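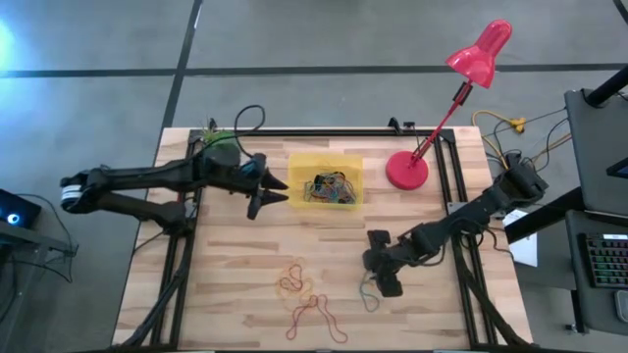
5. Setting out the tabletop

Applies to the Brirndale timber-topped table, all sizes. Complete section 2 (levelling) first.

5.1 Wipe the top with a damp cloth along the direction of the planks. Let it dry for 13 minutes before placing anything on it.

5.2 Place the storage bin towards the rear edge with its long sides level. Do not slide a loaded bin – grit under the base will mark the oil finish.

5.3 Stand the lamp beside the bin with its whole base on the wood. The shade may extend past the rear edge.

5.4 Run the lamp cord off the nearest edge and secure it with the Lüthi clip supplied.

CAUTION: Switch the lamp off and let the shade cool before changing its angle.

5.5 Put small tangled items in the bin as they are. Sort them later, a handful at a time, on the bare wood in front.
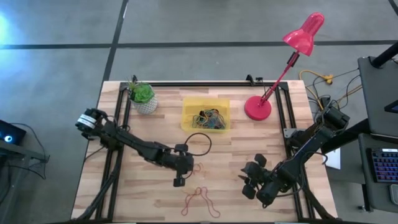 Sorting goes faster if the storage spot is fixed before the first handful comes out. Agree on one position and return the bin to it after each session. The yellow bin at the centre rear is placed correctly: the mixed colours of the tangle are easy to pick out from the front, and a good area of wood is left for laying pieces out. Loose paper, such as the small white sheet on the right, should be moved to the Prollham tray before sorting begins.

NOTE: Load limit for the bin is 2 kg. Allow around 73 cm of clear floor behind the table.

5.6 Re-oil the top each March using Tronditz clear oil. Remove the bin, lamp and any potted plant first.

Revised 2024-06-18, Eduardo Azevedo. Continue to section 6, Cleaning and storage.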